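Home / Fiction / Short / The Open Day

THE OPEN DAY

The doors at Bostcombe were to open at ten. At nine-forty Viorica Nikolaidis was still on her knees behind Bay 3, reading the label on a power supply with a torch between her teeth.

"Twenty-four volts," she said, when she had taken the torch out. "The other one is twelve. Who swapped them?"

Rok Radonjić did not answer. He had swapped them on Thursday, for a reason that had seemed adequate on Thursday, and he was working out whether it still was.

"Put them back," she said.

He put them back. The status light went from amber to green. Viorica wrote the time in the bay log, drew a line under it and initialled the line.

The log was a grey hardcover book with numbered pages. Every bay had one. Meklow, which owned Bostcombe and two smaller sites, had moved all its records to a server some years earlier and had asked for the books to be discontinued. The books had carried on. Viorica bought them herself from the newsagent in Skinitville and claimed them as cleaning supplies.

Rok's job for the day was printed on a card clipped to his shirt: OPERATOR, BAY 3. Viorica's card said BAY LEAD. Between them they were to show visitors how the hand-held grippers were used to record a task, and then, at eleven and again at two, how the arm called Tosh performed the task from those recordings. The running sheet allowed 30 visitors per session. The task was to reach into a small arched housing and take out the red ball that sat in its mouth.

"How many good recordings have we got?" Rok asked.

"185."

"It says 1,000 on the poster."

"The poster was written in April by someone upstairs. If you're asked, you say 185."

"And if they point at the poster?"

"You say the poster is wrong."

He considered this. He had been at Bostcombe for seven weeks, after four years repairing coin mechanisms, and was still on probation. He had not yet formed a view on which statements were safe.

The first session came in at ten past ten. They were mostly families, with a few retired people and a man in a suit jacket who stood at the side with his hands behind his back. Viorica gave the talk. She had it on one sheet of paper and read it without changing her tone.

"The arm isn't programmed with positions," she read. "A person does the task with a pair of grippers built to match the ones on the arm. The movement of the grippers is recorded. When there are enough recordings, a model is trained on them, and the arm uses the model. If the person does the task badly, the arm learns to do it badly. Please keep behind the yellow and black tape."

A boy of nine or ten put up his hand.

"What happens if he sneezes?"

"The recording is discarded."

"What if you don't notice he sneezed?"

Viorica looked at the sheet. The sheet did not cover it.

"Then it goes in," she said.

At eleven Tosh was switched on. It lowered its wrist over the table, paused and advanced toward the opening. Eight centimetres short of the ball it stopped. It backed off, turned a few degrees to the left and then turned back again. It did this three times. On the fourth attempt it went in cleanly, closed its jaws on the ball, lifted it out and set it down. There was applause. Viorica wrote in the log: 11:04. Success, 4th approach. Hesitation left.

"It does what you do," she said to Rok when the room had cleared.

"I don't do that."

"You do. You go in, you stop, you look to the left. Then you go in."

"I'm checking the cable."

"I'm not asking why. I'm telling you it's in the data."

He sat down on the equipment case. Through the partition they could hear the session in Bay 2, where a conveyor was sorting lemons by weight. Bay 2 had no trouble drawing a crowd. People were allowed to keep the lemons.

"What proportion of the 185 are mine?" he asked.

"All of them, after the first week. The first week was me, and yours are better. Mine are fast but they clip the rim."

This was the first positive remark she had made about his work. It was made in the same voice as the remark about the power supplies, and it took him a moment to separate it out.

They had lunch in the loading dock. It was mild and the roller door was up. Viorica ate a boiled egg and read the fault list. Rok asked whether the man in the suit jacket was from Meklow.

"Yes."

"Is he here about the arm?"

"He's here about the bay. They want to know if it should stay at Bostcombe or go to Skinitville with the others." She turned a page. "If it goes to Skinitville, it goes without the books. They don't have a shelf."

"Would you go with it?"

"It's an hour and ten each way."

He waited for the rest of the answer, but that was all of it.

At half past one she told him they would change the order of the two o'clock session. He would record live, with the visitors watching, before Tosh was run. It would have no effect on how the arm behaved, as training took most of a night. She wanted them to see where the hesitation came from.

"You want me to do it wrong in front of them?"

"I want you to do it the way you do it."

The second group was larger than the first. The man in the suit jacket had moved to the front and was holding a lemon. Rok buttoned the cuffs of his plaid shirt, picked up the grippers, checked that both cables ran free and stepped up to the white surface. Viorica said, "Recording," and started the clock.

He brought the left gripper in low. It came level with the mouth of the housing, and he felt his forearm begin to slow. 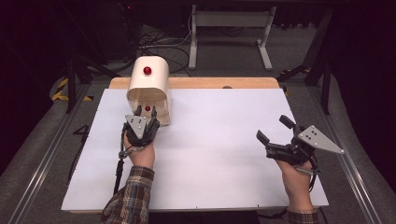 Photo: Bostcombe Open Day, Bay 3

The red knob on the curved top was at the edge of his attention, as it always was, directly over the ball he was supposed to be looking at. For the first time he noticed the slowing as a separate event. It started in the elbow. He was holding the right gripper up out of the way with its jaws open, doing nothing, and some part of him was waiting for it to be given something to do. Then his eyes went left, to the cable, which was where it had been every other time.

He closed the jaws, drew the ball out and put it down on the white.

"Nine seconds," said Viorica. "Two of those were spent looking at a cable. Now watch the arm."

Tosh went in, stopped, and turned its wrist to the left. A woman near the back laughed out loud. The boy from the morning, who had come through again, said, "It's looking at the cable!" and then, after a moment, "But it hasn't got one there."

"Correct," said Viorica. "It has no cable on that side. It's copying him."

The man from Meklow asked his only question of the day. He wanted to know how long it would take to get rid of the fault.

"If he records it again without stopping, a couple of weeks," said Viorica. "We'd retire the old set."

"And is it worth it? It gets the ball."

She took longer over this than she had over the sneeze.

"It gets the ball here," she said. "If you put it on a line, it would lose two seconds on every piece, and the people on the line would think it was broken. They'd send for someone. He'd come out and find that it wasn't."

The man nodded and wrote something in a small notebook. It was a paper notebook, and Rok saw Viorica see it.

The last visitors left at four. Rok coiled the cables and wiped down the white surface. Viorica shut off the supply, waited for the light to go out and sat down with the log. She wrote the date at the head of a fresh page, 1 May 2021, and under it two lines about the afternoon session. Then she turned the book around and pushed it across to him with the pen lying in the fold.

"You found it," she said. "You enter it."

"You found it. You told me at eleven."

"I saw it in the arm. You saw it in the elbow. I was watching your face."

He wrote: Operator slows before entry, left side. Looks for cable. Cable is fine. He read it over and could see nothing to add, so he drew a line under it. He did not know whether an operator on probation was allowed to initial the line.

"Go on," said Viorica, who was already putting on her coat. "And bring the other shirt on Monday. That cuff button taps on the handle. I can hear it on every recording."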